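Ticket 3085: Booking confirmations going out an hour early and in the wrong language
Opened by: Larasati Ismail
Status: Open, waiting on Drirnura

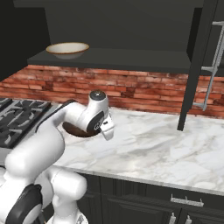 White marble countertop with soft grey veining (rendered).

Hi all, I'm keeping my notes in here as I go so whoever picks this up after me doesn't have to start from scratch. Sorry in advance, I ramble!

So, the complaint. Châu rang from the Plutham office this morning to say customers are getting their showroom confirmations in French when they've ticked English, and the time in the email is an hour behind the time in the calendar. Not everyone, mind you. She sent me 43 forwarded emails (thank you Châu, my inbox will recover) and all of them were booked through the mobile form.

First thing I tried was the obvious one, clearing the template cache in Drukutance and sending myself a test. Came through in English, right time, lovely. Then I did the same from my phone and got "Bonjour Larasati" and 9:00 when I'd picked 10:00. So at least I can reproduce it, which cheered me up no end.

Next I checked the account settings. Time zone is correct, default language is English, nobody's touched either one since October. I switched both to something silly, saved, switched them back and saved again. No change on mobile.

Then I went through the send log (200 rows a page, bring a cuppa) and noticed the mobile bookings have an empty locale field. Desktop ones all say en. My guess is the form isn't passing it along and the mailer is falling back to whatever is first in its list, and the time zone is probably hanging off the same setting. I haven't proved that second bit.

Workaround for now: I've hard-coded the locale in the mobile template and bumped the retry delay to 30 seconds so I can catch the odd ones. Language is fixed in my tests. The time is still an hour out, argh.

Update 2024-02-02: Drirnura support replied and asked for the raw headers, so I've sent six. Châu is phoning anyone with a booking before lunch tomorrow to confirm the time. Please don't edit the mobile template until I've heard back from them.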